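# About Sulletti

We make house shoes and the small furniture that keeps them in order. Slides, mostly, plus a boiled-wool slipper in the colder half of the year, and a line of entryway racks that started as a favor to a neighbor and now takes up half the workshop!

Sulletti was started by Wenjie Qiu, who had spent 13 years fitting other people's shoes in a store on Bakker Street and kept hearing the same thing from customers. They would spend an hour choosing boots, then go home and shuffle around in whatever had been free at a hotel. Wenjie thought the shoes you wear to make coffee deserved the same care as the ones you wear to a wedding. We all still think so, and we can get a bit carried away on the subject if you catch us at lunch.

## What we make

Our first slide was the Skistley, and it's still the one most people know us for. It has a wide strap, a thick sole and a footbed that took us nine tries to get right. (Tries one through four are in a box under the stairs. Try five was fine, but it squeaked.) We've added colors over the years and dropped a few, including a mustard that we loved and almost no one else did. If you bought the mustard, please know that we think about you fondly.

The Ruvirberg is our rack. It's a plain thing on purpose: a metal frame, a flat shelf, room for the shoes you wear every day. We wanted something low and sturdy that would fit in the awkward space between a door and a radiator, and that a ten-year-old could reach without being asked twice. Well, maybe twice.

Then there are the wool slippers, which come back every fall and sell out before we've finished the packing labels. We'd love to make more of them. The felting is done by hand in a shop up the road and we won't rush it.

## How we think about tidying

This is the part of the job that surprised us. When we began selling racks, people wrote in to ask how to use them, and the letters were wonderful. Long ones, with drawings! Families with one tiny hall and 40 pairs of shoes. A retired couple who sort theirs by who last walked the dog. So we started trying things out on a big wooden table in the workshop, a pair at a time, and writing down what we liked.

A few habits have stuck with us:

- Keep pairs together from the moment they come off. A single slide under the couch is how the trouble begins.
- Put soft shoes on the shelf and heavy boots on the floor next to it.
- Point the toes the same way. It looks calmer, and you can tell at a glance when one is missing.
- Leave a gap. A rack that's completely full on the first day will have a heap in front of it by the end of the week.
- Slides can go side by side or one tucked over the other. We argue about this one a lot, and Wenjie is firmly on the side-by-side team.

We put these on a card that goes in the box with every rack, and there's a longer version we send to anyone who asks. It runs to 23 pages now and has a whole section on umbrellas, for reasons that made sense at the time.

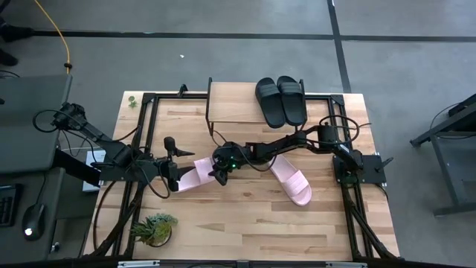
Pale pink slides on the table. 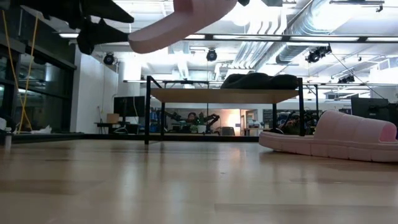

## Where we work

The workshop is in an old printing building, on the ground floor, and the front room is open to visitors every afternoon until five. Come by and try things on. Bring your own socks if you're particular, or borrow a pair of ours. We keep every size we make in the front room and a good stack of seconds by the door, which go for half price and usually have nothing wrong with them beyond a crooked stitch.

In May we hold our repair month. Bring in any Sulletti shoe, however old, and we'll clean it, glue what needs gluing and tell you frankly if it has had its day. Last time we saw over a hundred shoes, one of them clearly chewed by something larger than a puppy, and we fixed that one too.

If you can't make it in person, write to us. We answer everything ourselves, so it can take a few days, but we do read every word and we're very happy to get drawings of your hallway.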